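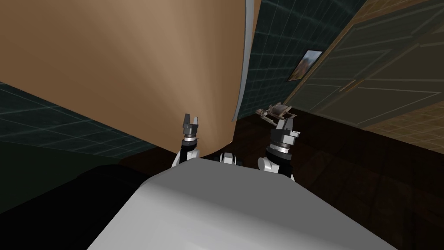
# Collision-aware arm retraction for a two-armed mobile robot in simulation

Project report, Ignacio Palma
Submitted 2026-03-06

## 1. Problem

The Arnix simulator ships with a planner, Bonsu, that treats every object in a room as a box. For cupboards and doors this is adequate. For objects with a curved underside it is not: the box fills the free space under the curve, and any arm pose in that space is reported as a collision before the arm moves. The planner then returns no path and the task controller stops.

The project replaced the box check with a signed distance check against the render mesh, and added a retraction behaviour for starts where a gripper is already close to a surface. Base motion was left alone.

## 2. Setup

All runs used the Trukangate room set, which has wooden floors, panelled doors and grid-tiled walls. The robot has two arms with parallel-jaw grippers. The onboard view comes from above the torso, so both arms normally appear at the bottom of the image, and a large object near the grippers can hide much of the room. In the view at the head of this report the fingertips of the left gripper are just under the lower edge of a curved tan panel. This is the type of start pose the box check rejects.

Perception is not used for collision checking. Object poses are read from simulator state. The onboard images were kept for debugging only.

## 3. Method

Each mesh is converted once to a distance grid and cached. At plan time the arm links are approximated by spheres, and each sphere centre is looked up in the grid. A pose is valid if every sphere clears the surface by the margin `d_min`.

If the start pose is valid, Bonsu runs unchanged. If it is not, the retraction step runs first:

1. Find the sphere with the smallest clearance.
2. Take the gradient of the distance grid at that point.
3. Move the wrist a short step along the gradient, using damped least squares for the joint update.
4. Repeat until all spheres clear `d_min` or the step limit is reached.

The step limit is 18. The two arms are handled one at a time, left first. An early version moved both together and produced elbow contact with the torso shell, so it was dropped.

A held object is added to the sphere set of the gripper that holds it. The attachment flag in Arnix is set on grasp and cleared on release, but it lags the gripper state by one tick. The code waits for that tick before building the set.

## 4. Results

The test set had 777 start poses. The original check returned a path for 273 of them. The new check with retraction returned a path for 761. The remaining cases all reached the step limit. Most had the wrist between a curved surface and a door, where the gradient changes sign from step to step and the arm oscillates.

Planning time went up. The distance lookup is cheap, but building the grid for a large mesh takes several seconds on the lab machine. The cache removes this cost after the first run — provided the mesh scale has not changed. Scale is now part of the cache key. Leaving it out caused two days of wrong results in the early runs, which were discarded.

## 5. Limitations

- Moving objects are not supported. A door that opens during a plan is still checked at its old pose.
- Thin rims on curved panels can fall between grid cells. A finer grid fixes this but uses more memory.
- Nothing was tested on hardware. Reading poses from the simulator hides all sensing error.

## 6. Remaining work

The oscillation cases should be handled by averaging the gradient over nearby spheres. A branch with this change exists in the Lidano repository and passes the unit tests, but the full set has not been run on it. That run is planned for June, along with a comparison of two grid resolutions.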